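Jobs & Volunteering > Sport

Kit person wanted for Ledia Ladies FC

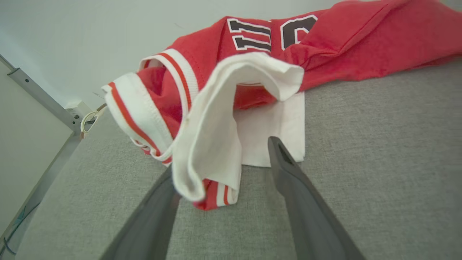 I've looked after our kit for two seasons now and I'm moving away in April, so I need someone to take over – could it be you? It's washing, mending and getting the bags to the ground by 2 on match days. We pay £2,000 a season plus petrol, and you'll get a free tea at every home game (the pies are lovely!). You'll need a car. Ring Vicente Herrera at the clubhouse any Tuesday evening and he'll show you round.

© Ledia Ladies FC | Contact us | Back to top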